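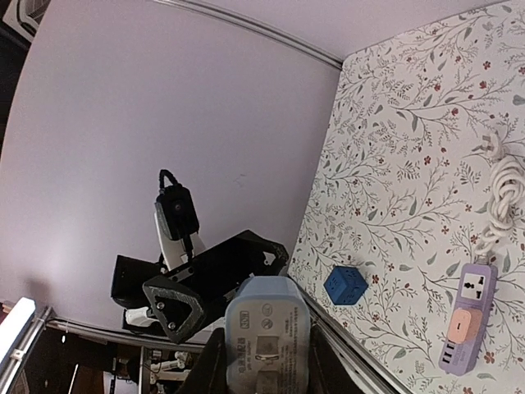

3.2 Cell set-up and daily upkeep

The Tirkelero cell handles small mains parts: adapters, charger blocks, plugs and a power strip. It was put together by Alteo to our drawings and has run in the same room since September. The control software is Palaniappan, left at its default settings apart from the gripper force limit.

The wrist camera is calibrated before the first run of each day. The arm visits 30 stored poses over a printed target, and the fit is kept if the error is below the limit given in the Tilach manual. After every 100 grasps the fingers are wiped with a dry cloth and the bracket screws are checked – two of them worked loose during the first week and shifted the camera enough to spoil a whole batch. Finger pads are replaced after 500 grasps, or sooner if the surface looks polished.

Figure 4 is a wrist camera view with the fingers open over the patterned work surface. The power strip and a coiled white cable lie to the left, and a bundle of white cables runs off at the lower right. The printed twigs and leaves give the detector a busy background to work against.

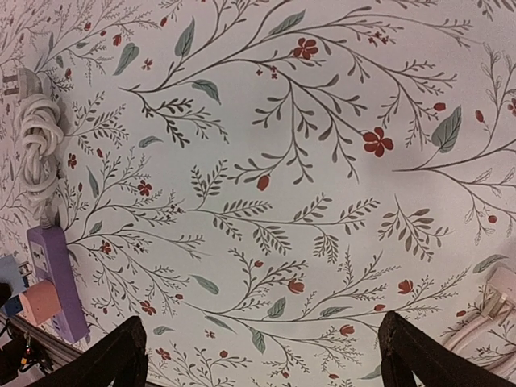 Figure 4. Wrist camera view, gripper open.

How often does the camera need a full recalibration between daily checks? Only after a collision stop or a change of finger pads. In 400 logged runs the daily check was otherwise enough, and the stored fit was carried over to the next run without changes.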